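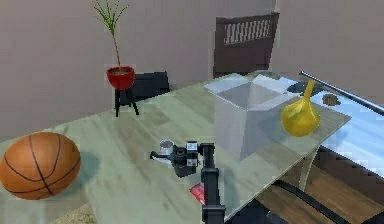

A basketball on a tabletop in a computer-rendered interior.

Farklow remaster to reach Dotcombe in February with original episode order

The restored version of the animated fantasy series Farklow will be added to the Dotcombe streaming catalog in February, distributor Piltel has confirmed. The release covers the full television run of 234 episodes and replaces the standard-definition files that the service has carried until now.

Episodes will be posted in the order of first broadcast. The current listing follows the home video release, which moved the River Court story ahead of the second tournament and placed two flashback episodes at the end of the series. Viewers who are partway through the old listing will keep their watch history, but Piltel says the episode numbers shown next to it will change.

The picture has been scanned again from the 16 mm camera negative wherever the negative survives. For 19 episodes it does not, and those were taken from broadcast tape. Piltel has not applied sharpening or grain removal to the tape material, and a text card at the start of each affected episode gives the source. All episodes are presented in the original 4:3 frame. The cropped widescreen version prepared for an earlier cable rerun is not included.

Restoration was carried out by Hladun, a post-production house that previously handled the two Farklow theatrical features. Technical supervisor Taras Panasiuk said most of the work went into color. The series changed paint suppliers during its second season, and the cloak worn by the Marsh Regent, which is dark green on the model sheets, shifted toward blue on screen for the rest of the run. Earlier video releases tried to hide the difference.

"We matched to the cels that were photographed, season by season," Panasiuk said. "If the cloak was blue in the negative, it is blue in the transfer. The model sheet was used as a reference only for faded reels."

The transformation sequence, in which the Regent's armor closes over the face and the eyes change from gray to yellow, exists in five versions. The first home video release used a single version throughout. The remaster restores each one to the episodes in which it was broadcast, including the short cut without the helmet that was used when an episode ran over time.

Audio is offered as the original mono track and as the English dub. The dub was recorded for an edited version of the show, and it does not cover scenes that were removed at the time. In those passages playback switches to the original language with subtitles. Piltel said it had considered new recording for the missing lines and decided against it, as several of the main roles could not be filled by the original cast.

Subtitles have been translated again. Character names now follow the spellings in the printed guidebook, so the ferryman listed as "Oldo" in the previous subtitles becomes "Aldow," and the Regent's title is used in place of the personal name until the episode in which the name is revealed. On-screen text such as signs and letters is subtitled for the first time. Next-episode previews are included where they have been found, and creditless openings will be listed separately under extras.

A disc edition is planned, also through Piltel. It will be sold as a set of 30 discs with an index booklet of 331 pages containing episode credits, background art and the model sheets for the main cast. No price has been announced. The discs will carry the mono track without compression, while the streaming version uses Dotcombe's standard audio format.

The theatrical features are licensed separately and are not part of either release.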